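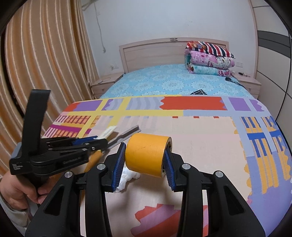
Fiction | 2 min read

Mirta Retamal was going to sail to Drunton, and she was going before supper! She had read all about it, an island with 4000 goats and one king. A ship needs a good rope, so she took the roll of orange masking tape and named it the anchor line.

"Crew of two," said Fadi, climbing aboard with crackers. They crossed the Bay of Modness in 20 minutes, singing the whole way, and oh, what waves!

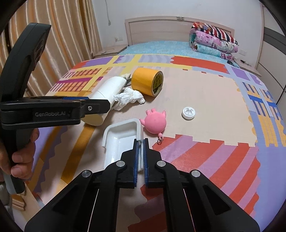
The King of Drunton

He was the best king ever, all beard and bells, and he gave them five wishes each. Fadi spent his on soup.

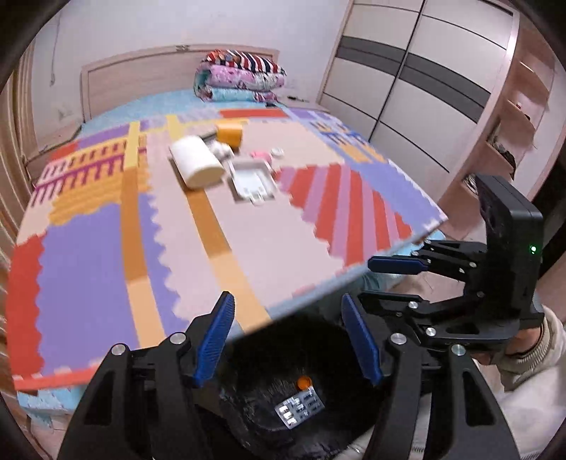
Did they ever get home?

They sailed in at dusk, smelling of goat, and Mirta still had one wish left.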